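Section 4: Setting up the Wandum bench scale

Read this section before you switch the scale on for the first time. It covers positioning, levelling, warm-up and first calibration. Battery fitting is in Section 3 and label printing is in Section 7.

4.1 Choosing a position

Put the scale on a bench that doesn't flex when you lean on it. Keep it out of direct sun and away from heaters, fans, doorways and air conditioner outlets. Moving air will show up as a drifting last digit. Don't share the bench with a mixer, a centrifuge or a bar fridge.

Leave clearance on both sides so that you can reach the pan without resting your forearm on the housing.

CAUTION: Do not lift the scale by the pan or the pan support. The load cell can be damaged by a sideways pull, and this kind of damage is not covered by the warranty.

4.2 Levelling

1. Remove the red transit screw from underneath the scale and keep it. You will need it if the scale is ever sent in for service.
2. Place the scale in its working position.
3. Find the bubble level behind the display.
4. Turn the 2 front feet until the bubble sits inside the ring. Turning a foot clockwise raises that corner.
5. Press down gently on each corner of the housing. If the scale rocks, adjust the rear foot and repeat step 4.

Check the level again whenever the scale is moved, even along the same bench. 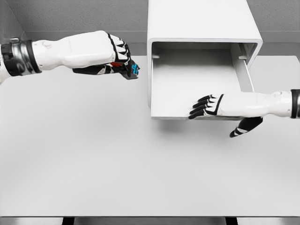 Does the scale have to be levelled again after the power has been off?
Levelling is only needed after a move or a knock. A power cut doesn't affect the feet, but the scale will need its full warm-up before you weigh anything.

4.3 Warm-up

1. Plug the adaptor into the scale first, then into the wall outlet.
2. Hold the power key until the display lights up, then let go. The software version appears, followed by dashes.
3. Wait for the dashes to clear to zero.
4. Leave the scale on with the pan empty for half an hour.

If the scale has come in from a cold vehicle or shed, let it reach room temperature before you plug it in. In August or in an unheated building this may take most of the morning.

4.4 First calibration

You will need the 400 g calibration weight supplied in the accessory pouch. Handle it with the cloth or forceps. Fingerprints add mass and will eventually mark the finish.

1. Check that the pan is empty and the display shows zero.
2. Hold CAL until the display reads C 400.
3. Place the weight in the centre of the pan.
4. Wait for the tone, then remove the weight.
5. When the display returns to zero, put the weight back on as a check. Any reading within 0.02 g is acceptable.

NOTE: If Err 324 appears, the pan was loaded or disturbed during step 2. Clear the pan, press ZERO and begin again. If the message comes back, see Section 9.

4.5 Recording the calibration

Write the date, the check reading and your initials on the card inside the back cover. Workplaces that use the Ulluron logging software can enter the same details under Equipment, then Scales. Recalibrate monthly and after every change of location.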